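From: Mags
To: bench-and-clasp list
Date: 18 Jun 2024
Subject: Re: Necklace chain for every day, and should I have it blackened?

Hello all, and hello Tharushi, welcome out of lurking!

I've left most of your message in because I'm going to go through it in a rambly sort of way and I'd lose my place otherwise.

Tharushi Seneviratne wrote:

> Hi everyone, I've been reading for ages but have never posted. My aunt
> gave me a small gold disc pendant when I had my daughter, and I've worn
> it every day since on the chain it came with. The chain has now snapped
> twice, both times right next to the clasp. The first time the shop
> mended it. The second time it went down the plughole side of the bath
> and I nearly had a heart attack.
>
> I'd like to buy a better chain and never think about it again. My
> questions, if nobody minds:
>
> 1. Is it the chain that's bad, or am I doing something to it?
> 2. What length? It was 17 inches and my daughter can reach it to yank.
> 3. I love the look of a gold pendant on a really dark chain, nearly
> black. Is that a silly idea for something you never take off?
> 4. Tabrizi in Curham quoted me £50 for a chain and fitting. Is that
> fair? I've no idea what these things should cost.
>
> Thank you, and sorry if this has all been asked before.
>
> Tharushi

It has all been asked before and we never mind. I think half of us joined because something went down a plughole.

Taking your first one first. When a chain breaks next to the clasp it's very often the jump ring and not the chain at all. That's the little round link joining the clasp to the last proper link, and on a lot of ready-made chains it's just closed up with pliers and left. It spends its life being bent open a tiny bit every time the clasp gets tugged. So before you throw the old one out, have a look at the broken end with a magnifying glass if you've got one. If there's a ring that has opened into a letter C, the chain is fine and wants a heavier ring, soldered shut. If the last link has worn through so it looks thin and flat on the inside of the curve, that's wear, and the links further along will be heading the same way.

What did the shop do the first time, do you know? If they put another open ring on it then it was always going to go again. I had exactly this with my mum's St Christopher, mended three times over the years by three different people, and each of them squeezed on a new ring and sent me off. I did it myself in the end, and it's held ever since. My soldering is nothing to write home about but a small blob in the right place beats a lovely neat gap.

As for whether you're doing something to it — well, a bit, but only what everybody does. Sleeping in it is the big one. You roll over, the chain catches on the pillowcase or your hair, and all the pull goes to the weakest place. Scarves with a loose knit are bad as well. And if you've got a little one hanging off it, you've more or less got a testing machine at home.

On that subject, please do think about whether you want it quite so strong while she's still at the grabbing stage. A chain that won't break can give you a nasty mark on the back of the neck, and it isn't great for small fingers wound up in it either. When mine were tiny I put everything precious in a saucer on the windowsill and wore a cheap cord with a magnetic catch that popped open at the first good heave. I missed the proper thing, but it meant I could stop flinching every time I bent over the cot. You might not want to take yours off, given what it means to you, and I'd understand that completely. Just saying it's there as a choice.

Length next. 17 inches on most people sits just under the hollow of the throat, right where a baby on your hip has a grip on it. You could go shorter so it's tucked up close, or longer so you can drop it down inside your top. I'd go longer. A 19 inch chain goes under a crew neck and stays there, and you can pull it out when you want it seen. Do try it with a bit of string before you buy, though! Cut it, hang the pendant on it, tape the ends together at the back and walk about for an afternoon. The weight of the pendant pulls it into more of a V than you expect and it always hangs lower than the tape measure made you think. Shops will lend you a chain to try against the mirror but you never stand the way you stand at home.
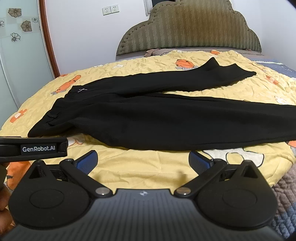
Now the dark chain. The usual way to get there is oxidised silver, so a sterling chain that has been dunked in liver of sulphur or something like it until it goes from gold through brown to a charcoal black. I do a fair few of these and I always tell people to judge the colours in a lump before they judge them on a thread of chain, because a thin chain against skin looks paler than it did in the pot. Those black trousers on the yellow bed cover are as good a trial as any: you get a big dark stretch with yellow showing in a wedge between the legs, and the yellow jumps straight at you. Your disc will do the same against a dark chain, only on a smaller scale. If you look at that and think it's too much, ask for the oxidising to be rubbed back a little so the high spots go grey. I like it rubbed back myself. My daughter says it looks dirty.

The snag for you is the never taking it off part. That black is only on the surface. It isn't plated or painted but it's still thin, and soap, sun cream and plain rubbing against your neck will wear it away. The outsides of the links go first and the insides stay dark, so it ends up a sort of antique-looking silver. Some people adore it. Some people send it back to me in an envelope with a cross note. If you swim in it, expect the colour to wander all over the place. It can be done again, and it isn't a long job, but you'd be without it for a few days while whoever does it cleans the grease off, dips it, rinses it and finishes it. Keep the gold disc out of the bath while that goes on. Decent gold mostly shrugs it off but the lower carats have enough copper and silver in them to come out looking miserable.

If you want dark and no fuss there's black rhodium plating, but that wears too, and when it goes it goes in patches and needs a plater to put it right. I've never got on with it for anything worn day and night. Steel chain with a hard black coating lasts well, and some people here wear it happily, though a steel chain can be hard on a softer gold ring at the top of the pendant. It saws at it. Have a look at the bail on yours (that's the loop the chain runs through) and see if there's a groove starting on the inside already. If there is, get that built up before you do anything else, because you can always buy another chain and you can't buy another one of those from your aunt.

What sort of link? I'd say trace or a close curb, and I'd stay away from snake chain for this. Snake looks gorgeous in the tray and then it kinks, once, and that's it for life. Box chain is all right if it's not too fine. I've been using the Votmont trace for customers since last November and have been very pleased, the links come soldered and they're even all along. I can't say the same for the last lot I had from Clostodar. Order 3472, it's burned on my brain, a whole reel where every so often a link hadn't taken the solder, and you'd only find it by running it through your fingers and feeling it snag. They did replace it without a fight, to be fair to them, and the second reel was better. But I run everything through my fingers now, and I'd suggest you do that with whatever you buy, slowly, with your eyes shut.

And the price. £50 for a chain and fitting could be very good or a bit cheeky and I can't tell from here. For a sterling trace with some weight to it, oxidised, at the length you want, with the rings soldered both ends, I'd think that was fine and I'd say yes. For a very fine chain with an open ring, I'd keep my purse shut. So ring Tabrizi back and ask them what metal it is, what it weighs, and if the jump rings will be soldered. They've always been decent with me when I've gone in with a daft question, and the woman on the repairs counter knows her stuff. If she says they don't solder the rings as a matter of course, ask what it would cost to have it done. It shouldn't be much!

Oh, and the clasp. Get a lobster one, and get it a size bigger than looks right. Bolt rings (the round ones with the tiny lever) are what come on nearly everything and the spring inside is like a hair. They gunge up with hand cream and then they don't shut the whole way, and you don't notice because you can't see the back of your own neck.

I've gone on much longer than I meant to. Has anybody tried the ceramic-type coatings over oxidised silver? I had a little pot of something given to me to try and it went cloudy, but I may have put it on too thick, and I'd like to hear from someone with more patience. Also I'm still after a second-hand ring mandrel with a groove if one's going spare, I asked before and then missed the replies when my laptop died.

Tharushi, do let us know what the broken end looks like when you've had a peer at it. And put a plug in before you take it off over the sink next time — I've got a tea strainer in mine.

Mags

Recent threads on this list

Re: Pickle gone blue, is it finished?
Stringing pearls, knots slipping at the clasp end
Wanted: ring mandrel, grooved
Lockets that won't stay shut
Re: Re: Engraving on the back of a thin disc
Hallmarking charges, small batches
Polishing cloths, do you wash yours?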